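Cleaning painted toy blocks

Painted blocks should not be soaked. Water enters at worn corners and lifts the finish. Wipe each face with a damp cloth and a drop of mild dish soap, then wipe again with plain water.

Crayon marks: bicarb paste, light pressure, 15 seconds at most. Test on one face first, as darker colours can dull.

Dry on a flat, matte surface away from direct sun. Leave a gap between blocks so the painted faces don't touch.

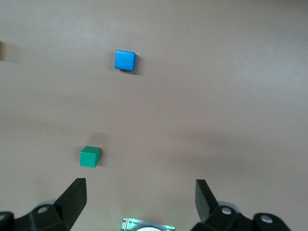 Turn each block after about two hours. Return to the tub only when the underside feels dry. Store with the lid ajar overnight.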